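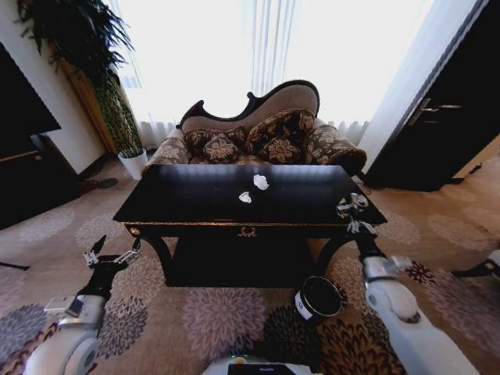

Black coffee table, gold trim, crumpled paper on top. Open bin on the rug in front.

Living Room Pickup – data card

Short version: photos of living rooms with small trash left out on tables, and notes to go with them. Paper mostly. Put together by Li-hua Fu for the Fostano tidying set. Third pass at this card, still rough, sorry.

What's in it

148 photos
17 living rooms
13 kinds of small item (list below)
notes.txt – one line per photo
rooms.txt – one line per room, floor type, table type, light

Photos are stills, no video, no sound. Daytime only. Most rooms have one big window and we left the curtains however they were.

What it's for

Picking up small stuff from low tables and getting it into a bin. That's the whole subject. If you want dishes, laundry or toys, look in the kitchen and bedroom sets, they have their own cards. We kept this one narrow on purpose because the first version had everything in it and was no use for anything.

Item list

crumpled paper, small
crumpled paper, large
tissue
napkin
candy wrapper
receipt
tea bag tag
bottle cap
straw sleeve
envelope scrap
cotton ball
twist tie
sticker backing

"Small" and "large" for paper are by eye. Small fits inside a closed fist. Tissue and napkin get mixed up a lot once they're balled up, so if you can't tell from the photo use crumpled paper. White on white is the worst of it. Don't guess.

Rooms

All lived in. We asked people to leave the furniture where it was and they mostly did. Carpet or rug in some, bare floor in the rest, see rooms.txt. Tables go down in the notes as one of these:

plain – flat top, straight legs
fancy – trim, carving, curved legs, emblem, any of that
glass – see-through top
other – trunks, stools, the ottoman in the Tsao room

The top picture is a fancy. Curved black legs, thin gold line along the front, little gold emblem in the middle and a round brass knob at the left corner. Don't label the emblem or knobs as items. People did this in version one, all over the place.

Shiny tops

Big enough problem to get its own section. A dark glossy top under a bright window picks up the light and you get pale patches that look like paper if you're going fast. Check the edges. Paper has creases and a shadow side, glare fades out. If still not sure mark it "check" and move on, Li-hua goes through those in one batch at the end.

Also look at the corners of the table. Things at a corner get skipped more than things in the middle.

Bin

Mark the bin in every photo where it shows, even part of it. Open top or lid, on rug or on floor. Color in plain words (black, white, gray). If there's a label on it just put "label", don't try to read it. Most photos have the bin in front of the table but not all, in the Allitz room it's against the sofa for a good half of them.

A bin with something already in it is "used", otherwise "empty". If you can't see inside, "unknown". Please really use unknown, it's fine.

Notes format

room, table, items on top, bin, floor, remarks

Example:

jakmont, fancy, crumpled paper large + crumpled paper small, black open unknown, rug, glare on top

Commas between fields, plus signs inside a field. No quotes. No capitals in room names. Remarks can be blank but keep the last comma or the script chokes. Keep each line under 200 characters.

Room names are just what we call them, they don't point to an adress or a family.

Known problems

– Two rooms have nearly the same coffee table. Go by the rug.
– October photos are darker than the rest. Not corrected.
– A few lines in notes.txt say "tissue" where it's clearly a napkin. Fixing as we find them.
– Cotton ball hardly ever turns up. Don't build anything on it.
– rooms.txt has "carpet" and "rug" used for the same thing in places. Treat as one for now.

Privacy

Mail, family photos and screens were taken out of the rooms or turned around before shooting. Receipts and envelope scraps were blanks or had the printing torn off. If you spot a readable name or number anywhere tell us which photo and it gets pulled, no discussion.

Changes

v3 – table types added, bin gets its own field, emblem/knob rule
v2 – cut down to small trash on low tables only
v1 – everything, don't use

To do

– merge tissue and napkin? leaning yes
– side tables, there are almost none
– second person to go over the Allitz lines, they were done late at night and it shows
– proper file listing instead of me typing it out here

Questions and corrections to Li-hua Fu. Put the room name and the line from notes.txt in your message, otherwise it takes forever to find teh photo.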